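About us

Hiya, I'm Ruby-Lee Whitcombe, and I run Jostgate with Marama Trevaskis and Alby Sheehan. We write the house rules that small robotics teams work by – the dull stuff, if you like, though I've never found it dull!

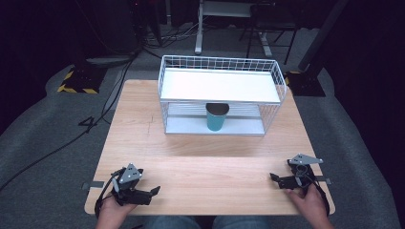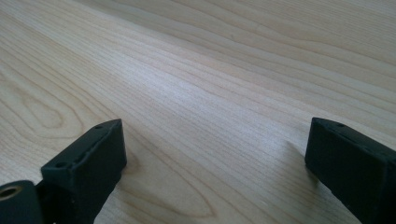 Hand-held grippers at the table.

We started out with a 400-page binder inherited from Alby's old job, and I'm fairly sure he was the only one who'd read it. Marama took a red pen to it one wet September and got it down to 15 pages (she's still proud, and so she should be). We call it the Brulla Code, and it goes to every team we work with.

Most of it is plain good manners. Check the jaws before you start. Know where your cables run. Agree who can call a stop, which in our book is everyone, including whoever joined this morning. Write down the near misses as well as the proper accidents, and do it the same day.

Murray Stubbs looks after training and will happily come out to you, biscuits included. We've had 203 people through his course so far, and the ninth edition of the Code came out on Feb 15, 2024. If you spot something daft in it, drop me a line. I read them all, usually with a cuppa.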